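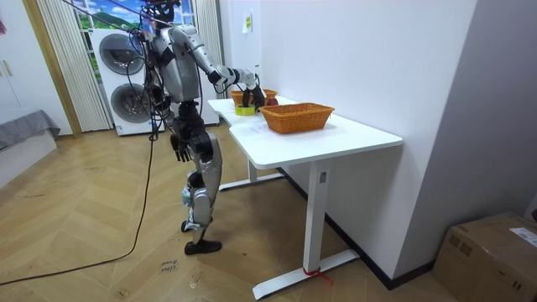 Ferdinand Pfister, 5th May

Re: [denthorpe-list] baskets for the snack desk

> Did we settle on bins or baskets? And who is labeling them? I'd rather
> not open a bag of chips on top of the pears again.

Baskets. Two wicker ones, on the white desk now. Got them through Sutter, 11 dollars each. The plastic bins from Plaltia were 49 for a set and the lids didn't fit, so those go back.

Labels are just paper and marker for now. Fruit gets its own basket, please dont mix in wrappers or teabags. If you bring bananas get them a bit green, the last bunch was brown in 2 days.
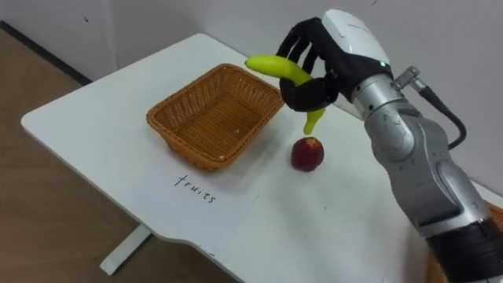
Fruit basket and its sign, white desk.

Open questions:

- sign for the other basket. "Snacks"? "Dry stuff"? Reply with a word, first one wins
- does anyone want a liner in the fruit one, wicker is a pain to wipe
- the tape on the desk stays on the desk, I need it for teh signs

Werkel order goes in tonight so send me fruit requests before then. No more melons, no knife up there.

Ferdinand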